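Two Arms, One Tray: An Evening with the Hatevdale Robotics Club

18/01/2020

When I phoned Ragnvald Vik to ask whether I could come and see what his club has been up to, he told me to bring a sweater and to eat beforehand. "The heating goes down when the classes let out," he said, "and once we get started we forget about supper." I took him at his word on both counts and was glad of it.

The club meets in a back classroom at the Hatevdale school, up a flight of stairs and past a row of coat hooks that still have kindergarten names over them. Vik taught shop and physics there for years before he started the club with 8 students and a box of motors that mostly didn't turn. It has 13 members now, and they are getting ready for the student meet in Ulcombe in June, where every team has to show a pair of arms doing a household job together.

"The rules only say household," Vik told me, pouring coffee from a thermos that I suspect is older than most of the club. "You can fold, you can sort, you can set a table. Ours wanted to do dishes, and I said, are you sure? Do you know how hard it is to pick up a bowl? And of course they looked at me like I was a hundred years old, because anybody can pick up a bowl!"

Bendik Fagerlund, who is sixteen and has been in the club since he was small enough to need a stool, laughed when I repeated this to him. "He was right, though," he said. "You don't think about it with your own hands. You just sort of know where the edge is. The arm doesn't know anything unless you've worked it out first, and then somebody bumps the table and you start over."

They call the project Sjöberg, after a cat belonging to one of the older girls (a cat with a long history of pushing cups off shelves, I was told by three people separately). The routine they hope to show in June is simple to say out loud. One arm handles a bowl, the other handles a tall container, and everything ends up where it should be with nothing knocked over. They have 45 seconds to do it in. When I asked Bendik for their best time so far he made a face and said 53, and then added, very fairly, that it had been a good, clean 53.

I asked where the missing seconds were hiding. "In the waiting," he said. "One arm stops to let the other one by, and then the other one stops too, like two people in a doorway. We could just make everything faster, but then it gets rough with the dishes, and you lose points for that."

Vik likes the doorway problem very much, I could tell. He got up and acted it out for me with a chair. "I could give them an answer," he said when he had sat down again. "It might even be a good one. But I've watched them argue about it for weeks, and the arguing is what I come for. They draw it on the board, they rub it out, somebody's little sister has an idea."

Frosted dishes were a choice they debated as well. Bendik would have liked something dark and solid with a nice plain outline, but he was outvoted by teammates who felt that a kitchen job ought to be done with the sort of thing people keep in a kitchen.

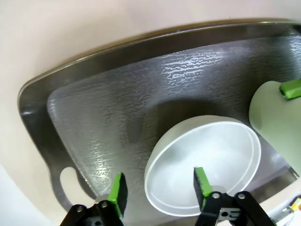

Open fingers on either side of the bowl, with a second gripper's green pad against the tall container. Photo: Fotora

I stayed much longer than I had meant to. Between runs there was a good deal of talk about the trip to Ulcombe, who gets carsick and who should therefore sit up front, and whether the arms ought to ride in their own seats. Bendik is in favor of the seats.

I asked him whether he would keep on with robots after school. "I think so," he said. "Or boats. My uncle has boats." Vik, who was looking for the lid to his thermos, said that boats could use a good gripper too, and then he asked if I would mind holding the door, as they had one more run to do and the draft was getting at the papers.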